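Unité centrale de bureau reconditionnée - boîtier tour
Mai 2021
Par la rédaction du catalogue Dakholm

Unité centrale d'occasion proposée par Dakholm, vendue seule, sans écran ni clavier. Le bloc d'alimentation gris porte une étiquette blanche DELL avec un QR code. Il est logé dans un support en tôle argentée.
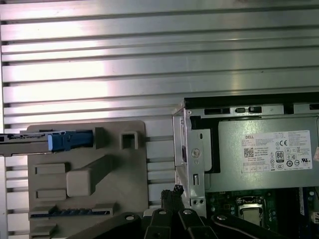
Chaque appareil passe par notre atelier de Lokham avant la mise en vente : dépoussiérage, contrôle des ventilateurs, essai de démarrage. Le disque dur n'est pas fourni - à prévoir selon l'usage. Les câbles internes restent en place.

Prix : 46 euros, retrait sur place ou envoi. Garantie de deux mois sur l'alimentation et la carte mère. Référence : Vida 700.

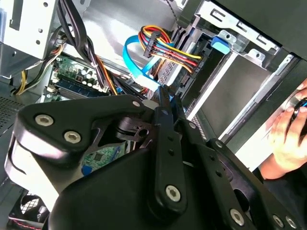
Intérieur de la tour : carte mère verte, barrette de RAM et câble SATA bleu.

Livraison sous carton renforcé.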